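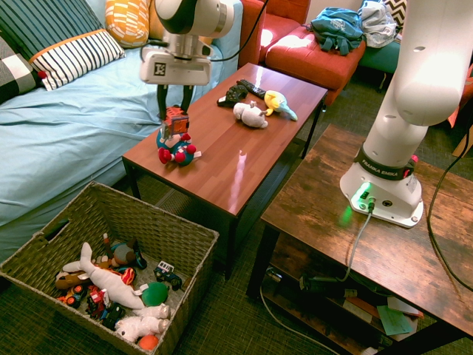 About Novamcombe

Hi, I'm Birsen Bozkurt, and I run Novamcombe, a little archive of the bands that used to play up and down the coast road when I was a teenager and far too young to be let into the pubs. (I got in anyway. My cousin did the door at the Nosona.)

I started the site because I had a shoebox of gig flyers and no idea what to do with them. I scanned the lot over one very hot December, put them up, and went to bed. By the end of the week I had emails from two drummers, somebody's mum and a bloke in Perth who wanted his jumper back from a share house in 1983. I was hooked!

These days there are 1,472 flyers up, plus 516 set lists and more cassette recordings than I've had time to label. My favourite is still a rehearsal tape by Zalberg, who never put out a proper record and broke up over a van. Side B is mostly arguing, but there's a slow song near the end with a lovely organ part, and if you know what it's called please, please write to me.

What you'll find on the site

Mostly music from pubs, halls and surf clubs, late seventies to about 1991. I'm a bit loose on the end date, as I keep finding things I like. There are band pages with line-ups (corrections welcome, bass players seem to be the hardest to pin down), a page for each venue, and long chats I've had with people who were there. The Öztürkmen brothers' interview runs to three parts and I still had to leave out the bit with the goat.

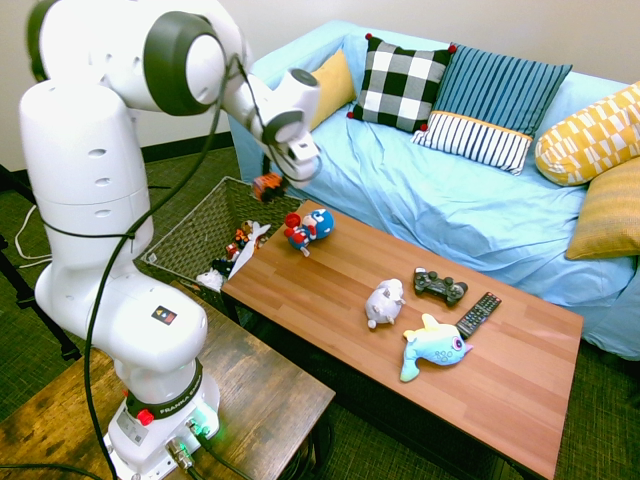
At the side table.

Sending me things

Yes, I'd love your tapes and photos. Email first so I can tell you where to post them. I copy everything at home in the evenings, so it can take a month or two, and then it all comes back to you in the same box with a thank-you note. If you took the photo, I'll put your name beside it. If you're in the photo and you hate your hair, tell me and we'll sort something out.

I don't sell copies, sorry. The recordings belong to the people who played on them, and I only put up what they've said yes to.

Keeping in touch

The newsletter goes out when I've got enough to fill it, and it has roughly 4,000 readers now, which still makes me nervous every time I press send. Old issues are under the Newsletter tab.

Page last updated January 7, 2019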